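Verkix Home Video: The Gasik Trilogy on Blu-ray
Review by Felicja Sobczak
October 22, 2021

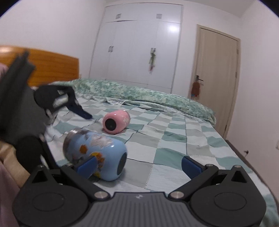
The Gasik films were shot back to back on short money and sold to video stores as three separate revenge pictures. Verkix has put them in one box, on two discs, with a booklet and a set of commentary tracks. I watched all three in order over one weekend and then went back to the first with the commentary on.

The plot carries over from film to film. Gasik is a harbor customs officer who refuses a bribe, loses his brother in a warehouse fire, and spends the rest of the trilogy working his way up through the smuggling ring that set it. In the first film he fights badly and gets hurt often. By the second he has been taken in by Kalogeropoulos, a retired wrestler who runs a boxing gym under a rail bridge, and the training takes up most of the middle hour. The third film drops the gym and moves everything to a container ship.

The second film is the best of them. The gym scenes are staged in long takes with the actors at full height, and the stunt work is easy to follow. The first film cuts too often in its fights, usually on the punch, so that hits land without weight. The third has the largest budget and the least to do with it. Its final fight runs 13 minutes and repeats the same corridor at least twice.

Picture quality varies. Films one and two come from the original negatives and hold fine grain well, with stable color and only light scratches at the reel changes. Blacks in the warehouse fire are a little raised. The third film comes from a print, and it shows: contrast is high, faces clip in daylight, and one shot on the ship's bridge has a vertical line running through it from start to finish. All three are presented at 24 frames per second in their theatrical ratio.

Sound is mono throughout. Dialogue is clear on the first two. On the third there is hiss under the quiet scenes, and the music distorts slightly when the brass comes in. The English dub is included for each film. It is looser than the subtitles and changes the name of the smuggling ring to Arkoton halfway through the second film without going back to fix the first.

Extras are thin. The commentary on film one is useful on locations and lens choice, less so on story. The other two tracks leave long gaps. There is a stills gallery, a trailer for each film, and a short interview with the fight arranger that ends abruptly. The booklet has one good essay and a cast list with two misprints.

The menus are slow. Chapter stops are placed every ten minutes by the clock, so several of them land in the middle of a fight.

Films: 3 out of 5
Picture: 4 out of 5 (films one and two), 2 out of 5 (film three)
Sound: 3 out of 5
Extras: 2 out of 5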